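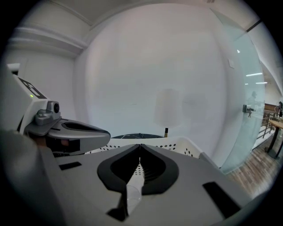 Do I need any packing experience to sign up?

None at all, as long as you can stand at a table for a couple of hours and sort small household things into baskets.

Hi, I'm Hüsnü Yaman and I run the packing room at Kilham, up the stairs from the Kandis bakery (you'll smell it before you find us!). I'm looking for 12 people to help me sort and pack kitchen stuff in August: cups, lids, jar tops, drawer odds and ends, whatever the donation boxes bring in. We have 200 baskets to fill for families moving into the new apartments on Çetinkaya Street, and right now most of it is still in a big jumble.

Sessions run two hours, mornings or afternoons, and I pay $130 for a set of four. You pick the times. I'd love a mix of people, tidy ones and messy ones, because everybody packs a basket their own way and I want to write up a simple packing guide we can use next year. So expect me to wander over and ask why the lids went in first.

You should be 18 or older and okay with lifting a full basket onto a shelf. Wear closed shoes, please. Coffee is on me, and there's usually a tray of day-old buns from downstairs.

To join, send a note to Hüsnü at Kokby Packing, Room 332, with your name, a phone number and the times that suit you. Left-handed? Mention it and I'll set your table up the other way around. I'll call everyone back, even if the spots are gone.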